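Can It Put the Groceries Away Yet?

Automation Notes, September
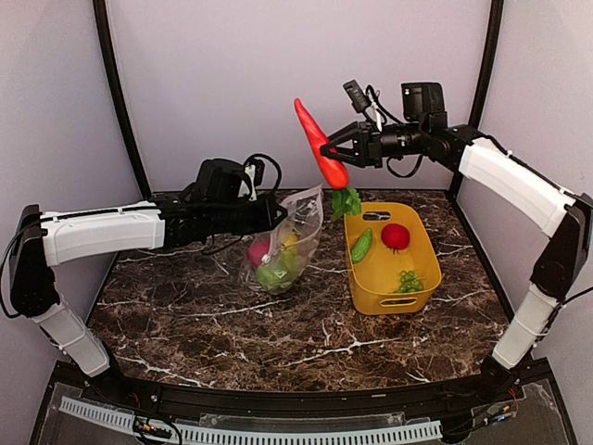

Iraís Chávez
Technical Editor, Millska

Moving produce between a bag and a basket is a chore most people finish while talking on the phone. For a two-armed machine it is still a hard test, and it tells a buyer more than a demonstration with rigid blocks does. The items are toys, but a carrot with a tapered body and a leafy top has no two parallel faces for a jaw to close on, and a round tomato can roll out of a poor grip.

The basket is the easy half. It is rigid, its walls stay where they are, and the arm can plan around them. The clear bag is the hard half. Thin plastic folds under light contact, throws small highlights into the camera and shows the contents through wrinkles, so the edge of an item and the edge of a crease can look much the same to a vision system. A camera on the wrist gets a closer view, though it loses much of that view once the jaws are inside the opening.

Two arms are a sensible answer. One can hold the bag while the other handles the item. The cost is coordination: each arm has to stay out of the other's path, and a bag pulled slightly too far moves everything in it.

Eduardo Vieira, who runs handling trials at Jeltton, sent us figures from his own bench on a similar bag task. Of 600 attempts, 146 ended with a person stepping in. The most common fault was a grip that took plastic along with the item. Dropped items came second, with 29 cases, nearly all of them round. "We can tune for the carrot or for the tomato," he writes. "Tuning for both costs us speed."

Speed matters less at home than on a packing line. At the Arruda plant, a hand packer is allowed 15 seconds per bag, and no two-armed cell we have reviewed comes close with loose goods in film. The same plant already automates sealed cartons - a different problem, with flat sides and known weights.

For readers weighing a purchase, our advice has not changed since spring. Ask the supplier to run the task with your own bags, under your own lights, and to log every time a person touches the work. Ask for the full run and not the best clip. A cell that handles rigid bins well can be worth having now. Soft packaging should stay with people for the time being.

Next issue: folding towels, with notes from the Birkance test kitchen.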